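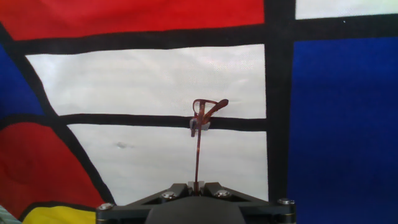

Week 12 notes: grasp detection on thin objects

Be wary of any single success figure. The Ekunden planner reports a score per grasp, and students tend to read it as a probability. It is a ranking.

Glasses held by one temple tip count as a success in most logs. Would you call that a useful grasp if the next step is folding them?

For Thursday: rerun the 200 trials with the threshold at 2 mm and bring the failures, unsorted.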